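Distness: care label text and symbol set

Distness is a text dataset of garment care instructions, transcribed from sewn-in labels and matched to a fixed set of symbol codes. It is meant for people who write label-reading software, build laundry reference tools, or study how care wording varies between makers. The data is distributed as plain tab-separated files with one record per label.

Contents

The release holds 1,000 label records. Of these, 500 carry both words and symbols, and the rest carry words only. Records with symbols only were dropped during review, as there was no wording to compare them against.

Each record has the following fields:

record_id: a short string, unique within the release
label_text: the wording as sewn or printed, line breaks kept
symbols: codes in the order they appear on the label, empty if there are none
fiber: fiber content as stated, not verified
garment_type: one value from a closed list of 16
source: the collection the label came from
notes: free text, usually empty

Spelling is kept as found. "Tumbel dry low" stays as it is in label_text, and the corrected form goes in notes. Capital letters are also kept. Trailing spaces are removed.

Garment types

The closed list covers common household clothing plus a few linens. Hooded sweatshirts and plain sweatshirts share the code SWT. Earlier drafts split them, but the labels gave no reliable way to tell which was which, and the two groups had nearly identical wording. Coats with a removable lining get two records if both parts have a label, and the records are linked through notes.

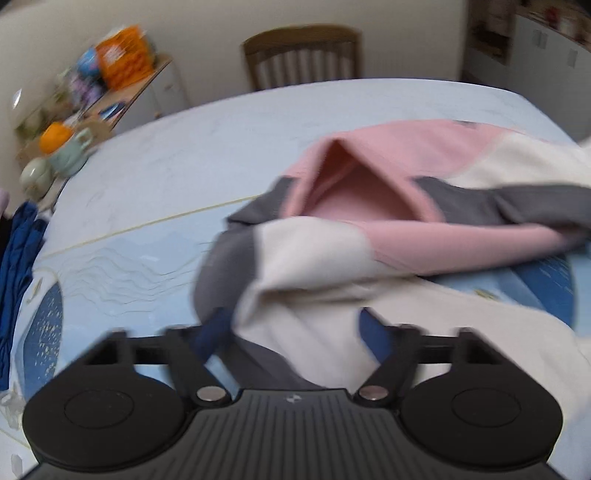

Backlund, June

Transcription for the first part of the set was done from labels lent by Flukano, a secondhand clothing shop. The second part came from Fleketti, a mending service that keeps labels cut out during repairs. The source field uses the values flukano and fleketti. The two collections differ in ways that matter for training and testing:

Labels from flukano are mostly complete and mostly from tops and sweatshirts. Labels from fleketti are often worn, and a larger share have missing characters. A missing character is written as an underscore. A missing run of unknown length is written as two underscores with a space between them. Do not treat underscores as part of the wording when computing edit distance — the script normalize.py strips them if the flag --gaps is set.

Fiber content

The fiber field is copied from the label and should be read as a claim. Percentages that do not add up to 100 are left alone. Where the body and the trim have separate lines, the parts are joined with a semicolon, body first. Color-blocked garments with a separate line for each panel follow the same rule, in label order.

Symbol codes

Codes are grouped into wash, bleach, dry, iron and professional care. A code has a group letter followed by a number. W30, for example, is a wash tub with the number 30 inside. Bars under the tub are added as a suffix, so W30-1 has one bar and W30-2 has two. A crossed-out symbol takes the suffix X. Dots in the dryer and iron symbols are written as a plain count after the letter.

If a symbol is too worn to read but its outline is clear, the group letter is used with a question mark. These records should be left out of any test of symbol accuracy. 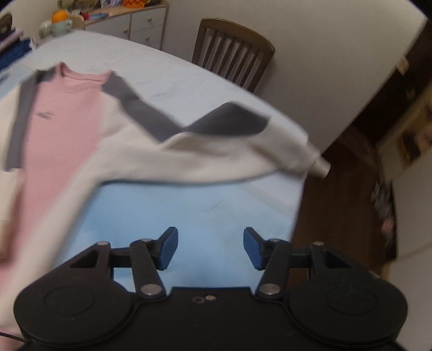 Fleketti asked whether W? should count as a match for any wash code, given that the tub outline can still be read. It does not count in the supplied scoring script. Users who want partial credit can pass --group-match, which compares group letters only. Results produced with that flag should say so, as the scores are not comparable with the default.

Splits

Two splits are supplied, train and test. The split is by maker where the maker is known, so that the fixed phrases a maker reuses do not appear on both sides. Labels with no maker name are assigned by a hash of record_id. Maker names themselves are not included in the release.

An earlier build assigned records at random. Scores on that build were higher because many test labels had a word-for-word twin in train. It has been withdrawn and should not be cited.

Known problems

Labels in more than one language were cut down to the English block. In 4 records the English block was incomplete and the missing phrase was taken from the symbols; these are marked "filled" in notes.

"Wash with like colors" and "wash separately" are kept as different phrases. The phrase table maps both to the same handling group, and some users may want to change that.
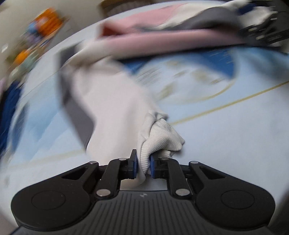

USAGE AND MAINTENANCE

Run load.py with the path to the release folder. It returns a list of records and prints a warning for any code not found in codes.tsv. No packages outside the standard library are needed.

Corrections are welcome and should quote the record_id and the full line in question. Fixes to label_text are checked against the physical label where the source still has it. Batches are merged on Friday, and the changelog lists every altered record.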